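December, 4:10 pm – supplier credit notes

Sollitz went into administration at noon. We owe them nothing, they owe us 4000 on returned stock. Vasilis Vasić says file the claim now, unsecured, dont wait for the letter.

Carkeo invoice 1595 still unpaid, they were 100 percent Sollitz work. Put on stop. Kwofie will do 2 month terms if Jolent guarantees – need that in writing befroe any release. 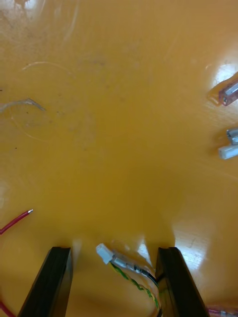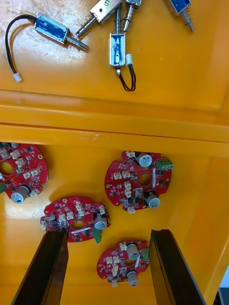
Supplier Finance & Purchasing – shared notebook

Tomorrow: ring the bank re overdraft headroom. Reforecast without Carkeo. Claim form half done, in my tray.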